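Reuse of Thin Film Carrier Bags in a Small Packing Station
Project report, second-year Packaging and Materials course
Author: Oluwatosin Chukwu

1. Background

The Dokier supply room sends small bottles and sachets to the teaching labs every Wednesday. Until March each order went out in a new bag. The old bags came back crumpled and went into the bin. The purpose of this project was to find out how many of the returned bags could be packed a second time, and what a person at the table has to do to get a crumpled bag open and filled.

Work was limited to thin translucent film bags. Paper bags and padded mailers were left out, as were bags that had carried anything from the chemical store.

2. Materials and setup

Bags were collected from the return box at Flolmont, the building with the largest number of orders. A total of 154 bags were collected. They came from different shops and suppliers, so size, print and film thickness varied. No attempt was made to sort them by maker.

Packing was done on a wood-grain table. Items to be packed were small bottles with a full label and a screw cap. Bags were used as they came out of the box, without flattening, in order to keep the conditions close to those of a normal packing day.

A bag was rejected before packing if it had a split longer than 39 mm, a torn handle, or any residue inside. Small pinholes were accepted, as all items were sealed.

3. Procedure

Each bag was laid on the table and the opening was located by hand. The bag was then opened, one bottle was put in, and the bag was lifted by the top edge and held still. A bag passed if the bottle stayed inside and the film did not tear. Handling was timed from first contact with the bag to the end of the lift. The limit was 90 seconds. Any bag over the limit was entered as a fail, even when it was undamaged.

Bags that passed were loaded to 300 g and lifted again.

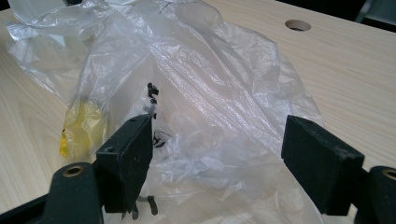
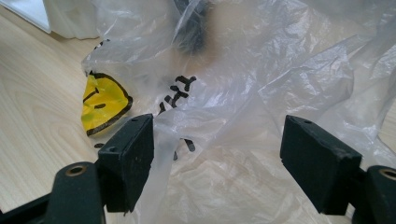 Crumpled film on pale wood.
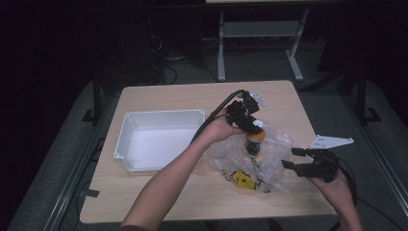 Can a bag be reused if the printing on it has started to wear off?
Worn printing has no effect on strength, so the bag can be packed again. Old printing should be covered with a plain label if it could be mistaken for the order details.

4. Observations

Finding the opening took up most of the handling time. In a tightly bunched bag the two layers of film cling together, and the top edge is hard to tell from a fold. Rubbing the edge between thumb and finger worked better than pulling. Pulling on the wrong fold stretched the film and left a thin area that sometimes split on the second lift.

Lighting also mattered. Glare on the creases made the edge harder to see, and moving the bag a short distance across the table often helped. Bags with dark print near the top were easier to orient, as the print gave a fixed point to work from.

Bottles put in base first stayed upright more often than bottles put in on their side. Bags with a flat bottom seam behaved better here than those with gathered corners – the gathered type tended to roll the bottle over.

5. Limits of the work

All handling was done by one person, and times got shorter with practice. The bags should have been drawn in random order and were not. Humidity in the room was not recorded. The 300 g load was chosen from the weight of a typical Dokier order and says nothing about heavier items.

The scale was on loan from the Afolabi lab and was checked once, at the start.

6. Recommendations

Returned bags should be checked at the return box, before they reach the packing table. Split and soiled bags can be removed there. The rest should be laid flat in a shallow bin with all openings facing the same way.

A follow-up test with two bottles per bag is planned using the Pravilik order list. The recording sheet will need an extra column for seam type.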